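Switching to tea, eleven weeks in

2 November 2023

I quit coffee in August. I wrote one short post about it then and a few people asked how it went, so this is the longer version.

The reason was sleep. I was drinking coffee from the time I got up until mid-afternoon, and I was awake most nights at 3 a.m. My doctor in Ellwood asked how much caffeine I had in a day and I gave her a number I knew was low. She told me to cut it in half. I tried that for a week and could not do it, so I stopped altogether and went to tea.

The first four days were bad. I had a headache behind my left eye that aspirin did not touch, and I was short with people. On the fifth day it was gone. I don't have much more to say about that part. If you plan to do it, start on a long weekend.

I knew nothing about tea. We had a box of bags in the cupboard that had moved with us from the apartment in Toltville, and they tasted like the box. Narayanan Kurup, who I used to work with, told me to throw them out and buy loose black tea. He makes his in a pot on the stove with milk, ginger and cardamom, and he wrote down the method for me on the back of a receipt. Water and ginger first, boil it hard, then the tea, then the milk, then let it come up to the top of the pot and take it off. Do that twice more. I have made a mess of the stove more than once. The milk goes from nothing to everywhere very fast.

On weekdays I don't have the time, so I make plain black tea. My notes so far:

Water matters more than I expected. Our tap water is hard and leaves a film on top of the tea. I run it through a filter pitcher now and the film is mostly gone.

Four minutes is right for the tea I buy. At six it gets bitter enough that I want sugar, and I am trying not to want sugar.

Green tea needs cooler water. I let the kettle sit with the lid open for a few minutes. I don't own a thermometer for this and don't plan to buy one.

The metal ball infusers are not good. The leaves have no room and the chain rusts. A plain basket strainer that sits in the mug works better and is easier to knock out over the compost.

Decaf tea is fine at night. Peppermint is better. Chamomile I still don't like, and I gave it a fair try.

The sleep did get better, though it took longer than I thought it would. For the first three weeks there was no change at all. Then I slept through on a Sunday, and again that Tuesday, and now I wake up in the night maybe once a week. I still drink two mugs of black tea in the morning, so I'm not off caffeine and I don't claim to be. I stop at lunch.

What I miss is the smell. Clifford Bélanger next door roasts his own beans in the garage with the door up, and when the wind comes from Medmont Road it goes right through our kitchen. He brought over a bag in September before I had told him. I gave it to my sister.

The other change is what I drink from. My old coffee mug was a big one, and tea goes cold in it before I get to the bottom. I have moved to smaller cups and refill them more often. It means getting up more, and I don't mind that. I looked at a few square ones and was doubtful about drinking from a corner. You drink from the flat side, and it's fine. 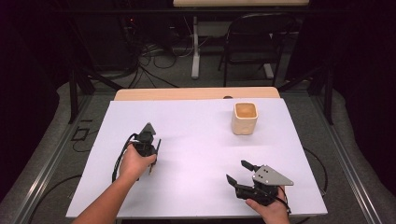 A square cup in cream, at the upper right.

Cost is about even. Loose tea looks expensive by the bag but it lasts. I paid $11 for one at the end of August and finished it last week. The coffee I used to buy was more than that and went much faster. I have spent some of the difference on cardamom.

I am going to keep going through the winter. A reader asked about oolong and I haven't tried it yet. If there is one you like that can be had at a regular grocery store, leave it in the comments. Please don't send me to a website with 200 kinds. I did that in September, looked at it for an hour, and bought nothing.

Next post will be the storm windows, if I get them up.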